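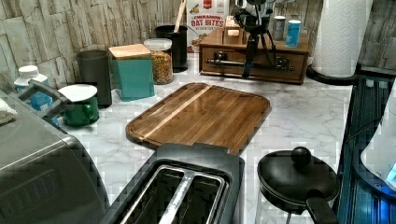

4.2 Where crumbs and moisture collect

Figure 3. Counter with board and toaster.

Diary data first, swab data after. Of the households that signed up in March, 153 returned a usable diary and 89 agreed to the follow-up visit. Four of those were dropped because the bread had been moved to a freezer between the two contacts, so the numbers below rest on 85 kitchens unless noted. Dropped households did not differ from the rest on household size or on bread type (see Appendix B).

Storage place was coded from the diary, not from the visit. Codes: bread box, paper bag, plastic bag, cloth, cupboard shelf, other. Aerts coded everything, Hermans recoded a subset, disagreements settled by talking it through. Most of the disagreement was over "cloth", where people wrote things like "wrapped in a towel inside the bag". We put these under plastic bag. Dewulf would have made them a separate class and there is a case for that, but the cells get very small.

Main result is plain enough. Bread kept in closed plastic showed visible mold earlier than bread kept in paper, and bread kept in paper was thrown out earlier than either mold or the printed date would require. So two kinds of waste, going opposite ways. Households using plastic wrote "moldy" or "spots" in the reason column. Households using paper wrote "hard", "dry", "stale", and in one diary just "brick" — repeated for three weeks.

The order held when we split by loaf type. Sourdough lasted longest under every storage code, in line with Kubiak's earlier bench work on acid and spore growth. Sliced white went fastest in plastic. For whole wheat the picture is less clear and we would not lean on it; too few households bought it every week, and several switched brands halfway thorugh.

Slicing matters more than we expected. Unsliced loaves cut at home were kept longer, but a good share of that is probably the buyer and not the loaf. People who buy unsliced bread also reported toasting the old end of it, making crumbs, or feeding it into soup. We asked about reuse only in the second half of the diary (an oversight) so the comparison is partial.

Toasting as rescue. This came up again and again in the free text and was not in our original coding plan. Respondents treated toasting as the last stop before the bin: fresh for sandwiches, then toast, then out. Where a household had that middle step the loaf was more often finished. Celina Kubiak reread all the free text for it and added a yes/no variable, used in Table 5. Rissi's point from the pilot stands here too, that a habit named by the respondent is not the same as a habit measured. [Rizzi, pers. comm.]

Surface swabs. Counters and boards were swabbed once per visit, before any cleaning, using the Cellow kit and the plate method in section 3.3. Spore counts on boards tracked with days since the last wash as reported. They did not track with storage code. Counts from counters were low everywhere and close to the limit of the method, so we report them as present or absent only. Room humidity was logged at the same time — a single reading, which says little about the week before it.

What we can not say: whether the board carries spores to the loaf or the loaf to the board. One visit per household does not allow it. A repeat design with marked loaves would, and is planned for the Prasari sample.

4.3 Date labels and what people do with them

Nearly all diaries mention the printed date at least once.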